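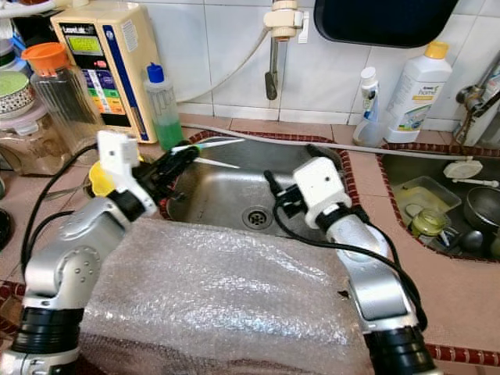
Before you bring your dog anywhere near the water, take a few quiet minutes to set out your Anulura grooming kit and get to know the pieces. A long-coated dog who has to stand and wait while you hunt for the comb will remember it next time, and so will you! The kit is happy in a bathroom, a laundry room or at a stainless steel sink with a tiled counter around it, as long as your dog fits comfortably. If the sink has a strainer at the bottom of the basin, leave it in place – a heavy coat sheds far more than you would think.

## 3. Bath day

1. Brush the coat right through while it is dry, starting at the feet and working upward. Water pulls small tangles tight, and a mat you could have teased out with your fingers may end up needing the scissors.
2. Lay the Gollex mat flat with the suction cups facing down, and press each one firmly.
3. Run the water until it feels lukewarm on the inside of your wrist.
4. Pour 12 ml of Zinchenko shampoo concentrate into your mixing bowl and stir in 32 ounces of lukewarm water. 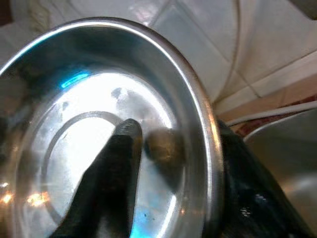 *Shallow stainless steel bowl*

5. Wet the coat down to the skin, then work the mixture in with flat hands, always in the direction the hair grows. Keep well clear of the eyes and ears.
6. Rinse until the water runs clear, and then rinse once more (yes, really).
7. Squeeze the coat gently with a towel, section by section. Please don't rub, however tempting it is with a wriggly youngster.

**Note:** Puppies under 12 weeks do very well with a damp cloth and a lot of praise. Save the full bath for when they are a little older and bolder.

**Caution:** Keep the Endix dryer on its low setting, around 115 °F, and hold it a good hand's width from the skin. Never leave a dog alone with the dryer running.

**Caution:** Undiluted concentrate can sting. If any gets into your dog's eyes, flush with plenty of clean lukewarm water and call your vet.

When the coat is dry to the roots, go on to Section 4, Combing and parting.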